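Trukbridge Technical Institute
Introduction to Shop Practice
Handout 14: The Shared Bench

Reading: course manual, pages 136 to 138. Bring this handout to the Monday session in the Lilport annex.

1. Purpose

Students are expected to leave a shared bench in a condition that allows the next section to begin work at once. Bench condition is graded along with the assembly exercise.

2. Terms

Hand tools: any tool held and operated by hand, including those issued from the Alva cabinet.
Small parts: screws, washers, clips and fittings.
Flexible stock: hose, tubing and loose cord.
Consumables: tape, cardboard, wipes and disposable cups.

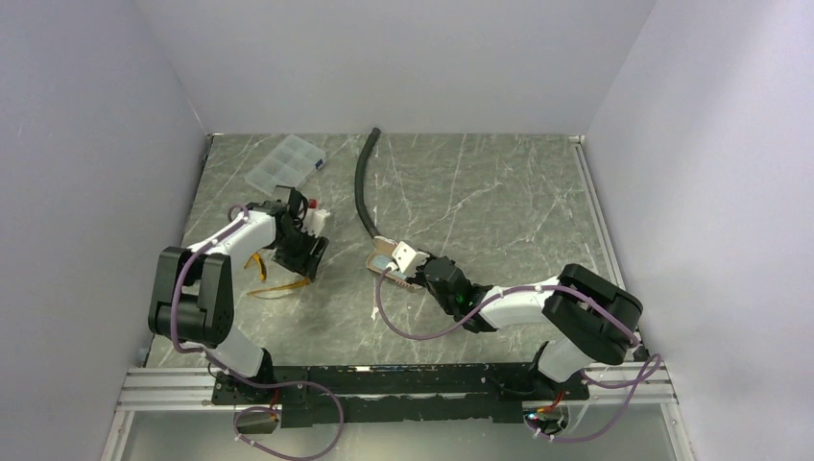
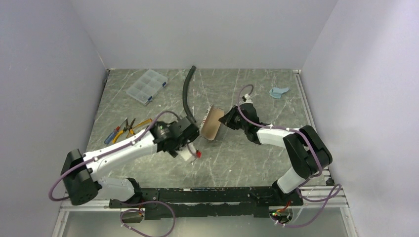

Sorting begins with the question of where an item will be stored, and its size matters less than students tend to assume. Hand tools are returned first. Pliers and a screwdriver left side by side, like the yellow-handled and blue-handled pair in the second picture, go back to separate places on the tool board. Small parts belong in a compartment organizer — the clear type with blue latches is suitable — and the latches are to be closed before the box is moved. Hose keeps a curve when it is set down, as the black one does in both pictures, and should be coiled in the direction of that curve. A cardboard cup is a consumable and is not to be used for storing screws.

3. Procedure

Clear consumables. Return hand tools. Sort small parts and close the box. Coil flexible stock and hang it on the Trolelance rack. Wipe the surface from back to front.

4. Assignment

Submit a one-page storage plan for the bench in Room 162. Label each storage place and state which class of item it will hold. Plans are due at the start of the next session.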